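Guests at the old Ornstead guest house will find one of its best-loved bedrooms open again in March, and the Nwankwo family, who have run the place for two generations, could hardly be more pleased (or more tired!). The black headboard with its gold scrollwork has stayed, much to the relief of regulars who wrote in to plead for it, and so has the crowd painting beside the dark-framed mirror.
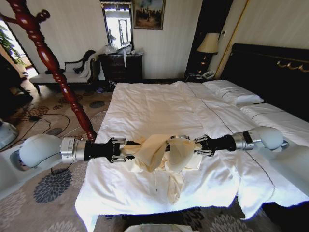

*Bed linen in the newly reopened room, with the black and gold headboard behind.*

Oluwaseun Adeleke, who looks after the bedrooms, has been giving a good deal of thought to bedding, and she will happily talk about it for as long as you let her. "People remember the bed," she said. "They forget what they had for breakfast, I'm sorry to say, but they remember the bed." Appeals among past guests raised £1,533 towards the work, and 4 more bedrooms are due the same kind of attention later on.

The older turned wood is staying too, coat rack included, as Oluwaseun is very fond of it and says a good polish does more for a room than anything new from a shop.

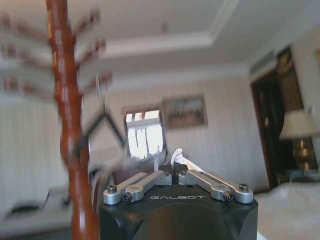

*The reddish-brown coat rack, under the stepped white ceiling moulding.*

Bookings are being taken at the front desk.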